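## 4.2 Does the material matter? Sorting tasks and the claims made for them
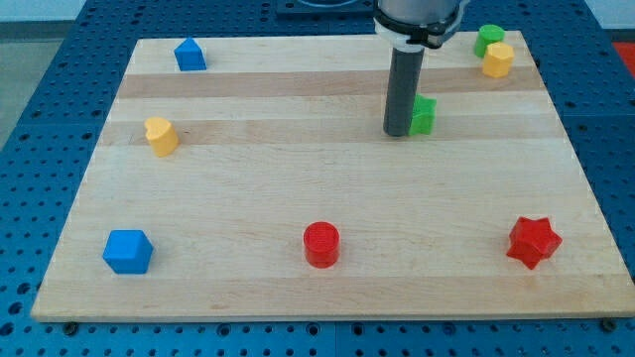
**Figure 3.** Colored shape blocks on a wooden board.

Claims that free sorting reveals a stable "cognitive style" in preschool children are older than the evidence for them. The usual argument is that a child who groups by color is attending to surface features, while a child who groups by shape has moved on to something deeper. Tazi and Kinnunen repeat this in their review, and the Dilach teacher handbook turns it into a chart with ages down the side. We are not convinced. Plastic blocks in red, blue, yellow and green, like those in Figure 3, offer four loud color categories at a glance, and the shapes have to compete with them. A small blue prism with a peaked top can go with the other blue pieces, or it can be a house. A child who says "house" has used neither of the two categories on the scoring sheet, and in most of the studies we read that answer is dropped as off-task.

How often this happens is hard to say, as few authors report it. The Weladport study, still the largest in this area with 2000 children, gives only the final percentages for color and shape. These add up to 100, which leaves no room for children who did something else. Either every child in Weladport sorted in one of two ways, or the remainder was removed before the table was made. We wrote to ask and were told that the original sheets had not been kept.

The Sostance replication is more open about its methods but raises a different problem. Its coders were told to score the first two pieces a child put together and to ignore what followed. Talpur, who worked as a coder on that project before joining ours, recalls children who began with a color pair and then rebuilt the whole arrangement by shape a minute later. Under the scoring rule they remain color sorters. A rule like this makes coding fast, and it probably improves agreement between coders, but high agreement on a poor measure is no comfort. The reported kappa tells us that two adults saw the same first move. It says very little about the child.

There is also the matter of instructions. "Put together the ones that go together" is often described as neutral. In our pilot at the Amrani preschool, Samir used this wording and several children asked what he meant – a fair question. Those who got a second prompt were more likely to sort by color, perhaps because color is the answer that adults have praised before. The pilot was small and we would not lean on it. Still, none of the published studies say what the tester did when a child asked.

Yu (personal communication) has suggested that the problem could be solved with duller materials, using unpainted pieces that differ only in shape and size. We doubt it. Taking color away removes one answer without telling us why children preferred it, and the results could no longer be compared with earlier work. For the main study we kept the colors, recorded every grouping a child made until they said they were finished, and added a third code for groupings based on a story or a use. The third code is messy. Coders disagreed on it more than on the other two, and we report those disagreements in full in Section 5.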